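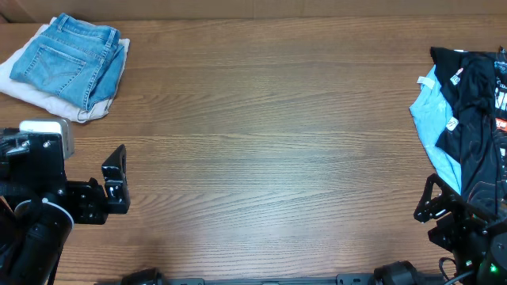

Volume 3, Number 40

Laundry Folding Added to the Drorkatside Teaching Program

The Drorkatside laboratory has extended its remote teaching program to household laundry. Staff members guide a pair of robot arms by hand controls from a neighboring station, and each completed fold is stored as a demonstration from which the system learns. Jeans and T-shirts make up most of the work at present, with folded items stacked to the left and shirts awaiting attention kept in a loose pile to the right.

The laundry set now holds 3,845 demonstrations. Operators are asked to record no more than 100 in one sitting and to rest before starting the next. A demonstration in which a garment is dropped is kept and labeled, provided the operator recovers it without leaving the controls.

Tiziana Farina, who leads the program, reports that shirts have required the most practice. "A sleeve can lie under the body of the shirt, and the operator must decide where to grip before the fold begins," she said. "New operators tend to hurry that first grip."

The control software, Flunamum, was updated in June to shorten the delay between the operator's hand and the gripper. Staff at the Clakbridge site will begin using the same version once their stations have been fitted. Employees who wish to train as operators should apply to the program office and state which shifts they are able to work.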